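Household Skills, Evening Course
Handout 3: Packing a Paper Bag
February
By the course tutor, Jillisholm Adult Learning

Welcome back! Last time we did boxes and string, which was great fun, and this week we move on to the plain paper carrier with handles. I love these bags. They stand up by themselves, they fold flat for the drawer, and you can write on them in pencil. They also split at the worst moment if you pack them badly, so let's learn to pack them well.

1. Before anything goes in

Open the bag fully and push your fist gently into each bottom corner. You want a square base. Stand it on a clear bit of worktop, a little way in from the front, and lay what you're packing next to it where you can see it all. Snack packets, sweets, anything in a soft wrapper: flat on the counter first, please, with nothing hidden underneath.

Then sort by weight and by how easily things crush. Tins and jars, then boxes, then soft packets. Read your packaging as you go, too! Quite a few wrappers now carry a line about using less material, and we'll come back to those words when we do recycling.

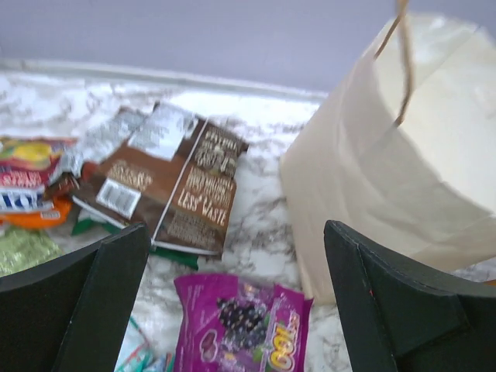

Vashisht wrote in after the last session to ask whether soft packets shouldn't go in first, as a cushion for the jars. It's a lovely question and I tried it at home. The trouble is that a packet full of air slides about, and the jar on top tips towards one side of the bag. A folded tea towel makes a far better cushion. If you have nothing but packets, put them down the sides, upright, like books.

2. Filling

Build in layers. Each layer should reach all four walls before you start the next, and small gaps are where your packets of biscuits and sweets earn their keep. Lower things in, don't drop them; the glued fold at the bottom takes a knock every time something lands on it.

Keep the handles outside while you work. Twisted paper handles are surprisingly strong when they're pulled straight up, and quite weak when they're dragged sideways over the rim.

My own limit for a small bag is 700 grams if I'm carrying it by one handle loop, and yes, that's cautious. At home, put a bag on the kitchen scales and find out what your usual lunch weighs. Mine came to over 1219 grams with the flask in it!

3. Checking

Take your hands away and look at the base. Does it sit flat? Do the walls bulge on one side? Press lightly with a palm and shift things until it feels even.

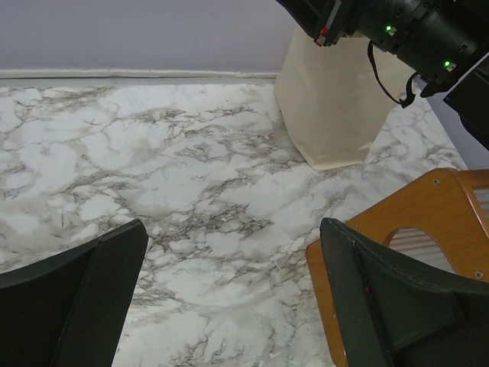 Now lift it two fingers' height, using both handles, and set it down again. If it leans, take out the top layer and turn the heaviest item so that its long side runs along the long side of the bag. Try again. You'll get a feel for it very quickly, and after that you'll be repacking everyone else's shopping.

For next time

Bring one paper bag (used is fine, the Zostonari market ones are a good size) and three items of different weights. Read page 43 of the Nenier booklet, the part on folding bags for storage.

Related handouts
Handout 1: Clearing a Worktop
Handout 2: Boxes and String
Handout 4: Folding and Storing Bags
Handout 5: What Goes in Which Recycling Bin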